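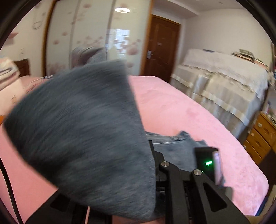 Lifting a gray-blue garment over the bed with the hand-held gripper.

When I finally sat down with Lacey Hartley, it was over a pot of tea that had gone cold before either of us remembered to pour it. That was my fault as much as hers. I had come with a page of tidy questions about how you teach a robot to fold clothes, and she had started talking before I got my coat off, and I never did get back to the page.

Lacey leads the cloth handling work at Werkitz, a small research outfit that has spent the past few years on household chores. Her closest colleague on the project, Toshio Oshima, joined us halfway through, carrying a bag of sweatshirts he was supposed to have returned to somebody a month ago.

"Everyone asks about the robot first," Lacey told me, "and I always want to talk about the bedroom. We spent our first year in a lab with a nice flat table and good lights. We had a folding routine that worked so well on that table! Then we took it to my sister's place, put a shirt on her bed, and it was hopeless. The bed is soft. It gives when you press on it. There's a bedspread with its own wrinkles, and the software was trying to pick up the bedspread."

So they changed the way they gathered their examples. The earlier data had come from a full robot arm, steered from a desk by a trained operator, and every minute of it was slow and expensive. The new data comes from a gripper that a person carries in the hand. It has a camera mounted on it, and it records what the fingers would see while somebody does an ordinary chore at an ordinary pace, at home, with their own laundry. The learning system is then trained on those recordings, and a robot with matching fingers tries to do the same job.

The method goes by the name Sakamoto inside the company. I asked where that came from and got two different stories, so I will leave it alone.

"What I like about it is how fast people get," said Toshio, who ran most of the home sessions himself. "With the arm, a good operator might fold a shirt in 3 minutes, and you'd be sweating for them. With the tool in your hand you just do it. You grab the hem, you swing the thing up, you let it fall where you want it. People fling cloth around all the time and they don't even know they're doing it."

That flinging turned out to matter a great deal, and it is the part of the work the two of them are happiest to talk about. In the lab, the team had treated fast movement as a nuisance. A fabric in motion blurs, the shape changes between one picture and the next, and for a long while their habit was to throw those stretches of recording away and keep the calm parts, where the garment lies still and every edge is sharp.

"I was the one who set up the filter," Lacey admitted, laughing. "I was proud of it, too. It took out all the blurry bits automatically. And Toshio kept coming to my desk and saying, Lacey, you're cutting out the folding."

He was right, as she tells it. They trained the system twice on the same set of 900 home recordings, once with the blurred stretches removed and once with everything left in. Then they tried both versions on 200 folds, using garments and beds that neither had met before. The version trained on calm footage was careful and neat when it picked up a corner, and then it would carry that corner across the bed at a crawl, dragging the rest of the garment along underneath and bunching it. The version that had kept the fast parts lifted higher and moved quicker, and it failed on 44 fewer garments.

"It isn't graceful," Toshio said. "I don't want you to write that it's graceful. It will still fold a sleeve inside a sleeve if you look away. But it lifts cloth the way a person does, and you notice that right away when you stand next to it."

I wondered whether the clutter of real homes had been a trouble too, and here Lacey warmed up even more (I hadn't thought it possible). Bedrooms have shiny wardrobe doors that throw back the lamp and the window. They have piles of other laundry waiting their turn, and patterned fabrics, and covers draped over the furniture, all of it cloth, and only one piece of it the one you mean to fold.

"At first we asked people to clear things away," she said. "We had a little instruction sheet, and it said please remove other textiles from the bed. Well, who folds laundry with only one thing on the bed? So the sheet got shorter. By February it said please fold your laundry, and there was a phone number in case the battery died."

The battery did die, quite often. Toshio had a good deal to say on that subject, and on cables, and on a grip insert from the early days that left a mark on anything knitted. He changed it after it got hold of his own favorite sweater. The present one is softer and wears out sooner, and he keeps spares in his jacket pockets, along with, as he discovered while showing me one, a sock.

There are things the work does not do yet. Fitted sheets are beyond it, and Lacey made a face when I brought them up. Very thin fabrics slip out of the fingers. Dark clothes on a dark bedspread confuse the system badly, and neither of them wants to promise a date for fixing that. They are also wary of how few kinds of homes they have recorded in so far. Most of the people who took the gripper home were friends, or friends of friends, and Lacey thinks the system has picked up their habits, including one fold that she has only ever seen done by Toshio's mother.

"I can spot it across the room," she said. "The robot does the sleeves her way now."

"It's a good way," said Toshio.

Their next round will go to households they have no connection with, and will add towels and children's clothes. They would like to find out how many recordings a new kind of garment needs before the robot can cope with it, and whether a few minutes in one particular bedroom would help it settle in there. Lacey has a guess about the second question but wouldn't let me print it. Toshio offered to tell me hers if I would take the sweatshirts back for him, and by then it was getting dark and I had a train to catch.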